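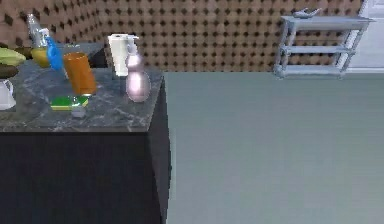
Tuesday, late

The kitchen loads without crashing! I've been fighting with it since the start of May and tonight it came up on the first try, counter and clutter and all, and then it ran 400 steps while I ate a sandwich. I called Usa over from the laser cutter to see and she clapped, bless her.

Still no arm in there. Kurek (the real one, bolted to the bench by the window) has a model that Ryszard and I have been putting together from calipers and guesswork, and the elbow is wrong. When I drop it into an empty world and ask it to reach forward it folds up like a lawn chair. I think one axis is flipped. Ryszard thinks two are. We bet a coffee on it.

The orange cup leans a little, and so does the spray bottle. I'd love to know if that's my collision shapes or just the heights I spawned them at. Celina says to drop everything from 5 millimeters up and let it settle longer before saving, so that's tomorrow's first job. I kind of like the mess though. My counter at home looks worse, and if Kurek is ever going to pick up a sponge for real it had better learn in a crowd.

The sponge is going to be first, I've decided. It lies flat and it's out near the front, with the cup behind it, so there's a proper chance of knocking something over. Then the soap dispenser, which scares me – it's so close to the corner, and the pump head gives the fingers an awkward thing to bump into. I can already see it going over the side a hundred times. That's fine! Floors are free in simulation.

Real hardware news: the new wrist bracket printed clean, no warping, and it only needed a bit of filing around the screw holes. The cable finally runs inside the forearm. Kazimiera lent me her good crimper and I redid the connector that kept dropping out, and I wiggled it for ages with no trouble. So happy about that one.

To do: elbow axis, settle time, ask Moushumi if the Dromotton motors came, buy zip ties, give the crimper back. Home by 11, I promised.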